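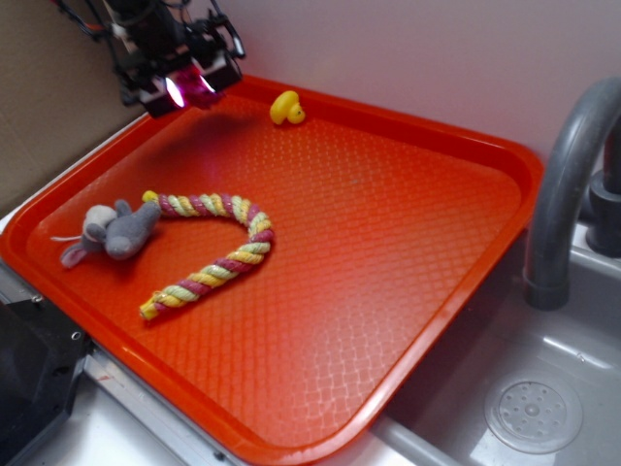
A gray plush mouse with a white string tail, one of the toys on an orange-red tray.

CUSVILLE - The Penner Road cat shelter will move into the old Taveck feed store this October, ending a search for a bigger home that has gone on so long that some of the kittens adopted when it began are now well into middle age.

The shelter has been in the same low brick house since 2000, and anyone who has gone there to pick out a cat will remember the narrow hallway, the bell that sticks and the front room where you end up filling out your papers on your knee. It's a friendly place and people are fond of it, but it was built for a family and it has been bursting at the seams for years. In the busy months, when the litters come in from the farms out toward Badum, the kitchen has had to serve as an extra nursery, and staff have taken their lunch out to the porch or, in bad weather, to their cars.

The feed store should change all that. It has sat empty since the Taveck business moved out by the highway, and the shelter signed a long lease on it this summer after the roof was inspected and passed. Plans on display at the Cusville library show 18 separate rooms for cats, with a quiet wing at the back for the older and more nervous ones, and a proper front lobby with chairs. There will be a small exam room too, so that the visiting vet no longer has to work on a folding table next to the washing machine.

Perhaps the nicest part of the plan is the long row of windows on the Mill Street side, where the store used to stack its seed displays. The shelter wants to put shelves and perches there, so that the cats can watch the street go by and the street can watch them right back! The bakery across the way has already said it is looking forward to the new neighbors.
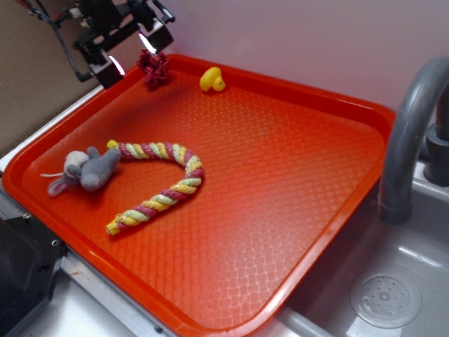
Paying for the work has been a town effort from the start. The spring pancake breakfast sold 200 tickets, which was every ticket printed, and the line for second helpings went out the door and past the mailbox. The high school band played at the summer yard sale, the hardware store is letting the shelter have its paint at cost, and the jars on shop counters have filled up faster than anybody expected. The shelter says it has now raised 98 percent of what it needs for the renovation, and it hopes that the fall bake sale will take care of the rest.

Adoptions will go on at the Penner Road house right up until the move, with the doors open from noon as usual. The shelter does expect to close for a short while as the cats are brought over, and it is asking families who have been thinking about taking one home to come by before then if they can, so that there are fewer carriers to load. Older cats in particular are ready to go, and the adoption fee for them has been cut in half through the end of summer.

Parking at the feed store will be in the gravel lot behind the building, off the alley. The town still has to put in a crosswalk on Mill Street, and that work is expected to be finished before the shelter opens.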